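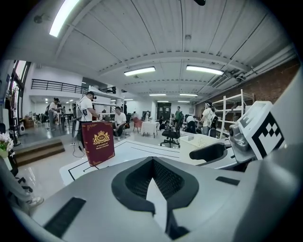
uresance-handheld-gripper: setup and maintenance notes

Status: maintained
Applies to: Uresance handheld grippers at the Bidthorpe site
Related: uresance-table-layouts, mesia-export

Contents

1. Scope
2. Parts and terms
3. Before a session
4. Marker check
5. Pad and grip strips
6. Finger alignment
7. Session metadata
8. Faults
9. Known limitations
10. Changes

1. Scope

These notes cover the handheld gripper and its work table. Headsets, backpack harnesses and the export server are documented in their own repositories. Nothing in this file applies to the arm-mounted version, which uses a different bracket and a different zero position.

2. Parts and terms

Body: the grey shell that carries everything else.
Pad: the V-shaped rubber part at the center of the body, dark grey with a black mesh inside. Older notes call it the "vee" or the "saddle".
Grip strips: black inserts in the body. The left one is the larger.
Finger: curved, black. Wear part.
Marker plate: white, angled, carries the printed square marker.
Sensor housing: grey, next to the marker plate, round opening.
Table: white top, black tape rectangles. The rectangles are placement zones and are numbered in uresance-table-layouts, not on the table itself.

Left and right are given as seen in the camera view. Tickets that use the operator's left and right get sent back.

3. Before a session

Power the gripper and leave it on the table, finger open, until the status log reports ready. Do not hold it during this step. The inertial zero is taken at startup, and a gripper zeroed in the hand drifts for the whole session.

Check the lens for dust. Use the air bulb first, then a dry lens cloth. No solvent on the lens or the marker.

Put one object in a zone and record a short test clip at normal working distance. Hardcover books are good for this: stand the book upright, cover toward the gripper. Printed text on the cover should be legible in the clip at full size. If it isn't, clean the lens again before touching the focus ring. The ring is locked with a dab of paint and should only be moved on the bench.

Clear the other zones unless the layout file calls for objects in them.

4. Marker check

Run

uresance check --marker --frames 833

with the gripper at rest on the table. The tool reports detected and missed frames. Up to 2 missed frames is a pass. Anything higher, repeat once with the finger fully open. If the second run also fails, look at the marker plate:

- lifted corner: replace the marker, do not glue it back down
- scuffed print: replace the marker
- plate loose: tighten both screws, then repeat the zero in section 3
- plate cracked: take the gripper out of use and order a new plate from Mustonen

After replacing a marker, enter its ID in gripper.yaml. Loading the old ID does not raise an error. Poses will be written, and they will be wrong.

5. Pad and grip strips

The pad is held by friction and a bead of contact adhesive. To replace it, lift one wing, work toward the point and peel. Clean the seat with a dry brush. Fit the new pad point first and press the wings in last. Leave it overnight.

Inspect the mesh every 50 sessions. Fraying at the edge is acceptable. A hole is not — objects catch in it and the force trace shows a step on release.

Grip strips can be swapped without opening the body. The two are different sizes and do not interchange. Some spare strips from the December order are slightly thick on the small side; trim before fitting.

6. Finger alignment

Close the finger slowly with nothing in the grip. It should travel to the stop without touching the sensor housing. If it rubs, back off the pivot screw a quarter turn and try again. Do not file the finger.

Run

uresance calibrate --finger

and follow the prompts. The result is written to calibration/ with the gripper serial in the file name. Commit it with the session it was first used for.

7. Session metadata

gripper_serial: from the label inside the battery door
marker_id: as entered in gripper.yaml
pad_rev: A or B
layout: name of the layout file, no extension
shared_floor: true if other stations are running in the same room
notes: free text, one line

shared_floor matters for Mesia export. Sessions with the flag set go through the people-in-view pass and sessions without it skip that pass. If in doubt, set it.

8. Faults

Clip is dark on the table, bright at the windows: exposure locked too early. Restart recording with the gripper pointed at the table.

Banding under the ceiling lights: wrong mains setting in camera.yaml.

Poses jump when the finger closes: the finger is covering part of the marker. Redo section 6.

Gripper not found on USB: reseat the cable at the gripper end. The connector is worn on several bodies — check for side play before blaming the hub.

9. Known limitations

The finger hides part of the right side of the view, more so when nearly closed. Objects placed there may be partly covered for long stretches of a clip. Layouts should keep the target object in the left or center zones.

Pad revisions A and B give different force traces for the same object. Do not mix them in one set.

10. Changes

Marker check now counts frames in place of seconds.
Added pad_rev to metadata.
Removed the instructions for the old battery door.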